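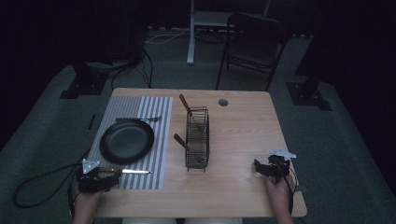 Figura 2.1. Mantel individual de rayas, plato negro y cesta de alambre para los cubiertos.

Unidad 2
El montaje de la mesa: el servicio individual

Contenidos de la unidad
El espacio de cada comensal
El mantel individual y el plato de base
Colocación de los cubiertos
La cesta de cubiertos y otros recipientes de apoyo
Revisión antes de abrir la sala

En la unidad anterior se estudió la distribución del comedor: pasillos, distancia entre mesas y situación del aparador. A partir de aquí el trabajo pasa al tablero. Se llama servicio individual al conjunto de piezas que corresponde a un solo comensal, y montar la mesa consiste en repetir ese conjunto tantas veces como plazas haya, siempre con las mismas medidas.

El montaje empieza por el mantel individual. Delimita el espacio de cada persona, protege el tablero y sirve de guía para todo lo demás. Los modelos de rayas, como el de la figura 2.1, facilitan la tarea al principiante: basta con tomar una raya como referencia para centrar el plato y comprobar que los cubiertos quedan paralelos. En los manteles lisos esa comprobación se hace a ojo o con una regla.

El plato se coloca después, a unos dos dedos del borde de la mesa. En los platos oscuros se notan enseguida las huellas, de modo que conviene repasarlos con un paño seco y sujetarlos por el canto. Si el plato lleva dibujo o anagrama, este se orienta hacia el comensal.

Para los cubiertos hay una disposición general que el alumno debe memorizar. El tenedor va a la izquierda del plato, con las púas hacia arriba. El cuchillo va a la derecha, con el filo hacia dentro. La cuchara se sitúa a la derecha del cuchillo. Los cubiertos de postre se colocan en horizontal por encima del plato: el tenedor con el mango a la izquierda y la cuchara con el mango a la derecha. Cuando el menú es de un solo plato, algunas casas sitúan también en la parte superior el cubierto principal y dejan libres los lados. Es una solución admitida en servicios informales, siempre que se aplique igual en todas las plazas.

La cesta de cubiertos se usa sobre todo en terrazas, comedores escolares y bufés. Las de alambre son ligeras y se limpian con facilidad. Los cubiertos con mango de madera no deben quedarse en remojo y se secan a mano antes de guardarlos. En esta unidad la cesta se emplea como recipiente de apoyo: se deja junto al mantel mientras dura el montaje y se retira al terminar.

Caso práctico inicial
Daiane Teixeira es jefa de sala en el restaurante Elasach, que tiene 28 mesas y capacidad para 77 comensales. El restaurante ha sustituido la mantelería de tela por manteles individuales y Daiane tiene que redactar una ficha de montaje para el personal nuevo. Welington Lins, ayudante de sala, propone dejar los cubiertos en una cesta en el centro de cada mesa. Daiane prefiere que estén colocados en cada plaza.

Lee la unidad teniendo presentes estas cuestiones:
¿Qué ventajas tiene cada propuesta para el personal y para el cliente?
¿Qué medidas tendría que recoger la ficha de montaje?
¿En qué orden se colocarían las piezas de cada servicio?

Vocabulario
Cubierto principal, plato de base, servicio individual, recipiente de apoyo, repaso.

2.1. El espacio de cada comensal

Antes de colocar la primera pieza hay que saber de cuánto sitio se dispone. Se mide el lado de la mesa, se divide entre el número de plazas previstas en ese lado y se comprueba que el mantel individual cabe en el espacio resultante sin tocar el contiguo.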